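Subject: Re: Old desktops, fix or toss?

Hi all, catching up on the list over coffee. I've spent way too much of October with the side off a desktop case, so I have opinions!

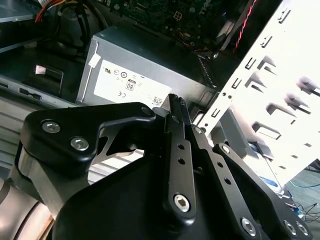
1. The quoted bit

Oluwaseun Ekwueme wrote:
> The Pindudeo branch library is clearing out 8 desktops and I said
> we might take them. Are they worth the bother? One shuts off after
> 20 minutes and the rest are just slow. Also, does anybody know if
> the Stindum shop still takes dead ones for scrap?
> Oluwaseun

2. My two cents

Take them! Slow is nearly always the old hard drive, and a small solid state drive fixes that for not much money (I paid more than 167 dollars for a whole batch last year, cables included, and I'm still using up the cables). The one that shuts off sounds like heat to me. Unplug it, blow the dust out of the fans and the heat sink, and hold the fan blades still while you do it. If it still quits, try a power supply from one of the others before you buy anything. Please don't open the power supply itself, though, just swap the whole box.

Check the memory too. Mine had 2 sticks and one wasn't pushed all the way in, so who knows how long it had been limping along like that.

3. Scrap

Stindum does still take them, but only in the mornings, and they want the drives out first. Wipe the drives anyway if they'll spin up. I used to go to the place on Flurnent Road but they've stopped taking monitors, which was half my pile.

Oluwaseun, I can bring my screwdrivers and the air duster if you tell me what time you're picking them up. Do they come with keyboards?

Ibrahim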